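**Fridge runs all the time but the milk is warm by breakfast. Do I give up on it?**

Posted by Chidubem Yusuf, in Kitchen & Laundry

We inherited a fridge with the house in Herkberg. It is 14 years old and has the personality to match. The freezer half is fine, to the point where the peas could be used in construction. The fridge half is another matter. Milk goes off in 3 days, and the lettuce dies at the front and freezes at the back.

So far I have turned the dial up, turned the dial down, and spoken to it firmly. My brother-in-law says it needs gas. My brother-in-law says everything needs gas. A new one the same width is more than I'd like to spend before December, and the gap between the cabinets was apparently measured by someone with a grudge against standard sizes.

Is this fixable by a person who owns one screwdriver?

---

**Ekaette Chukwu**

Freezer cold and fridge warm nearly always means the air isn't getting from one to the other. On most fridges like yours the cold is made in the freezer and a fan pushes it through a vent. If the vent is iced up or there's a tub of margarine parked against it, you get what you have.

Empty it, unplug it, prop both doors open and leave it for a full day with towels down. A full day, mind, even when it looks done after lunch. The ice you care about is behind the back panel, where you can't see it and a hair dryer can't reach it. Do not go at it with a knife. I went at mine with a knife and now I have a different fridge.
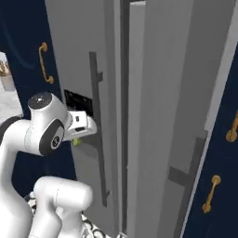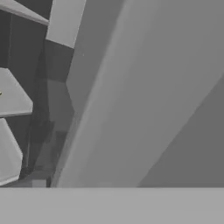 While it's off, check the door seal. Shut the door on a strip of paper and pull. If it slides out like a receipt, wash the seal with warm soapy water and try again before you buy anything. Mine had jam in it from a previous administration.

If it works for a couple of weeks and then goes warm again, the defrost heater or its sensor is the likely culprit. The part is cheap. Getting at it is a Saturday sort of job in spirit, whatever day you do it. One screwdriver will do, plus swearing.

---

**stemalia_21**

its the compressor. get a new one

---

**Chidubem Yusuf**

Did the full day. The towels were not enough towels. There was also a vent at the back I had never met, with a bag of spinach pressed up against it. Milk has been fine since, and the seal held on to the paper everywhere except the bottom corner, so I'll have another go at that tonight.

Brother-in-law maintains it still needs gas.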